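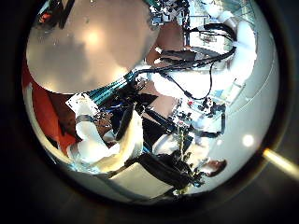
4.2 Cable runs and loose equipment at the workstation

The inventory covered 99 workstations in 16 rooms at the Damora and Prernden sites. Every cable that could be followed by eye or by hand from one end to the other was entered as a single run, giving 2,235 runs in total. Cables inside closed trunking were left out, as were those belonging to the building's fixed electrical installation. Extension leads were entered separately from the equipment plugged into them.

Each run was assigned to one of four states. A run is fixed if it is held to a surface or structure at two or more points. It is bundled if it travels with other cables along most of its length and is tied or sleeved to them. It is draped if it rests on furniture or equipment with no attachment other than its connectors. It is hanging if any part of it is unsupported between two raised points, or between a raised point and a free end. Where a run changed state along its length, the state covering the longest portion was used and the change was noted in a separate field.

The difference between bundled and hanging runs is easy to state and harder to apply. Figure 3 illustrates the problem. A bundle of teal and dark striped cables keeps a single diagonal direction, while several thick black cables nearby arc and loop before they descend to the equipment. A thinner black cable hangs in a loose curve. Judged by color and direction alone, the striped cables are readily treated as a group. The black ones have to be followed individually, and the points at which they pass in front of one another are where most coding errors would be expected.

Figure 3. Grouped and loose cables close to equipment. An orange-red panel and a small tilted white card are at the left.

Coding was carried out by two people working separately. Nives Costa coded all of the rooms on site. Rukhsana Bangash coded a subset from the written run sheets and close-range pictures, without visiting the rooms. Disagreements fell mainly into two groups. The first involved runs that were tied at one end and free at the other, which the on-site coder tended to call bundled and the remote coder tended to call hanging. The second involved cables lying on top of other cables. From close range these may look tied when they are only resting together, and a picture gives little help unless the tie itself is in view. Both groups were settled by returning to the workstation and lifting the run by hand. Runs that could no longer be found on the return visit kept the on-site code.

Length was measured only for draped and hanging runs. We used 2,000 mm as the division between short and long runs, matching the width of the standard bench at both sites. A run longer than the bench it serves must either leave the bench or fold back on itself, and each of these produces a different kind of clutter. Runs that leave the bench cross floors, shelves, and neighboring work areas. Runs that fold back produce coils and loops, usually at the rear of the work surface, where they collect small loose items and are seldom disturbed until something has to be unplugged.

Loose items were recorded where they touched a cable or lay within a hand's width of one. The categories were paper and card, fabric and padding, panels and boards, tools, and packaging. Items outside that distance were ignored even when the bench was visibly crowded. This rule excludes a good deal of what users themselves described as mess, and the results below should not be read as a measure of tidiness in the general sense.

Paper and card deserve a separate note. Small cards were found at many workstations, standing at an angle against a panel or wedged between pieces of equipment. Some carried connection notes and some were blank. Their position mattered more to the inventory than their content: a card that has to be moved before a connector can be reached was coded as an obstruction, and a card that does not was coded as adjacent. Large upright panels were handled in the same way. A panel used as a divider often hides the lower portion of a run, and where the hidden portion was longer than the visible one, the run was marked incomplete and excluded from the length comparison.

Bundled runs were more common at Prernden and hanging runs at Damora. We attribute part of this to furniture. The Prernden benches have a rear channel with removable clips, fitted when the rooms were refurnished in February, whereas most Damora benches have a plain rear edge and a narrow gap to the wall. Room age, number of users, and the type of work done showed no consistent relation to cable state within either site. The presence of a rear channel did not reduce the number of draped runs on the front half of the bench – these were nearly always temporary connections, or connections that had been described as temporary when they were made.

Color coding had a smaller effect than we expected. Workstations with sleeves or striped cables in a limited set of colors were quicker to inventory, but their runs were no more likely to be fixed. Black cables formed the largest color class at both sites and also the largest share of the disagreements between coders. It is possible that mixed bundles are retied less often after a change because an added black cable is not noticed among the others. The present data cannot test this.

Two limitations apply to the state codes. Each workstation was visited at one point in its working life, and a run coded as hanging may have been moved shortly before or after the visit. In addition, thick cables resist tying and hold an arc of their own, so that a long unsupported curve may be the only arrangement the cable allows. The four-state scheme does not separate stiffness from neglect. The Kincaid revision of the run sheet adds a field for minimum bend radius, taken from the outer jacket marking where one is legible, and this version was used for the follow-up inventory at Zurnonum reported in Section 5.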